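Luneo bottle moves to threaded metal neck

Birkix has revised the Luneo drink bottle for its May production run. The cream body keeps its matte finish and rounded shoulders. The neck is bright metal with an external horizontal thread, and the cap is now sold as a separate spare.
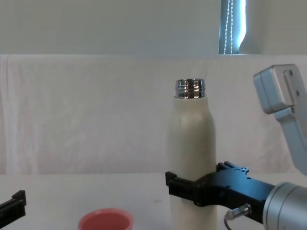 Cup and colour

The matching cup remains handleless and tapers to a narrower base. It stays in the catalogue in pinkish red – the grey version has been dropped. Pedmont, the distributor, lists 1,625 bottles in the first allocation, with spare caps in packs of 30. Orders placed through Katene ship within 7 working days. 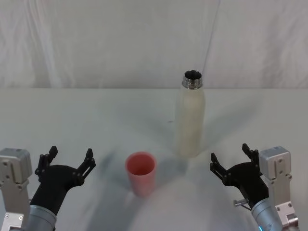
HOUSEWARES | CARE AND SPARES

Birkix recommends hand washing and storage with the cap off. Caps from the earlier Luneo bottle do not fit the new thread. The old cap stays available under part number 93.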